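Der Umbau der Brandmeldetechnik im Pflegezentrum Fedamstead hat im November begonnen und läuft im bewohnten Bestand. Zuständig ist die Abteilung Gebäudetechnik des Trägers. Ihr Leiter hat den Vorgang für die Mitgliederzeitschrift erläutert; die Fragen betrafen vor allem Meldertechnik, Alarmorganisation und Wartung.

Stand: 17. März 2018

## Ausgangslage

Das Haus verfügt über 128 Bewohnerzimmer in zwei Flügeln. Die alte Anlage arbeitete in Grenzwerttechnik: Eine Meldergruppe löste aus, die Zentrale zeigte die Gruppe an, der auslösende Melder musste vor Ort gesucht werden. »Bei einer Gruppe mit Fluren, Teeküche und Abstellräumen kostet das Zeit«, sagt der Leiter der Gebäudetechnik. »Der Nachtdienst ist zu zweit. Einer geht suchen, der andere kann die Station nicht verlassen.«

Die neue Zentrale stammt von der Firma Arumugam. Sie adressiert jeden Melder einzeln über Ringleitungen. Bei einem Leitungsbruch wird der Ring von beiden Seiten weiter versorgt, Trennelemente begrenzen den Ausfall bei Kurzschluss.

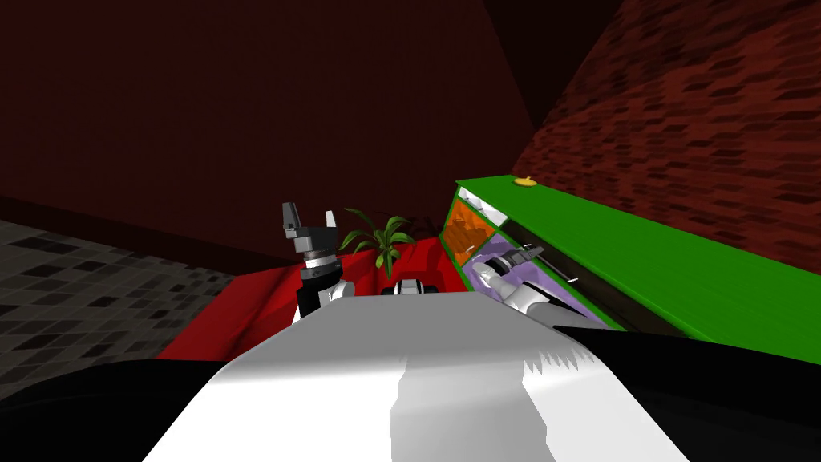

Installiert werden insgesamt 268 automatische Melder, überwiegend optische Rauchmelder. In den Teeküchen sind Mehrfachsensoren vorgesehen, die Rauch und Temperatur gemeinsam auswerten. »Wasserdampf und Toast waren bisher die häufigste Ursache für Täuschungsalarme. Wir stellen dort tagsüber eine andere Empfindlichkeit ein als nachts. Das ist mit der Brandschutzdienststelle abgestimmt und im Konzept dokumentiert.«

## Alarmierung ohne Sirene im Zimmer

In den Zimmern wird auf laute Signalgeber verzichtet. Der Alarm läuft als stiller Alarm auf die Handgeräte des Personals und parallel zur Leitstelle. Im Klartext erscheinen Flügel, Geschoss und Raumnummer. »Die Rufanlage bleibt davon getrennt. Wir haben eine Kopplung geprüft und verworfen, weil bei einer Störung der Rufanlage die Alarmtexte mit ausgefallen wären.«

Die Rauchschutztüren schließen bei Alarm über Haftmagnete. Geräumt wird zunächst horizontal in den benachbarten Rauchabschnitt, Aufzüge fahren in die Bestimmungshaltestelle und bleiben dort stehen. Ein Bett durch die Rauchschutztür zu bringen dauerte in der Übung etwa 6 Minuten, gerechnet vom Eintreffen des Alarmtextes an. »Der Wert ist zu hoch. Die Betten standen zum Teil mit der Bremse zur Wand. Das wird jetzt anders gestellt.« 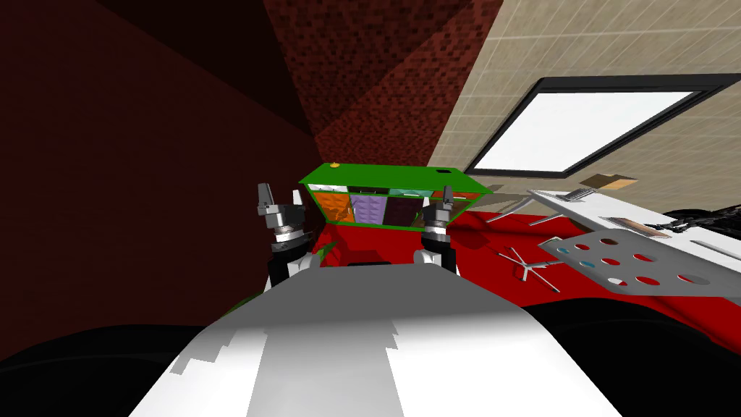 ## Wartung und Kosten

Die Instandhaltung übernimmt die Firma Banitano, mit vierteljährlicher Inspektion und jährlicher Wartung. Für die laufende Betreuung sind 1113 Euro im Monat vereinbart, Ersatzmelder werden gesondert abgerechnet. Abschaltungen einzelner Melder, etwa bei Schleifarbeiten, trägt die Haustechnik ins Betriebsbuch ein. »Eintrag mit Uhrzeit und Unterschrift, Wiedereinschaltung ebenso. Eine Abschaltung über Nacht gibt es nur mit Brandwache.«

Der Südflügel ist umgestellt, im Nordflügel laufen alte und neue Anlage vorerst parallel. Das Schwesterhaus in Toretton folgt nach der Abnahme. Dort fehlen noch die Bestandspläne des Dachgeschosses – die Leitungswege müssen neu aufgenommen werden.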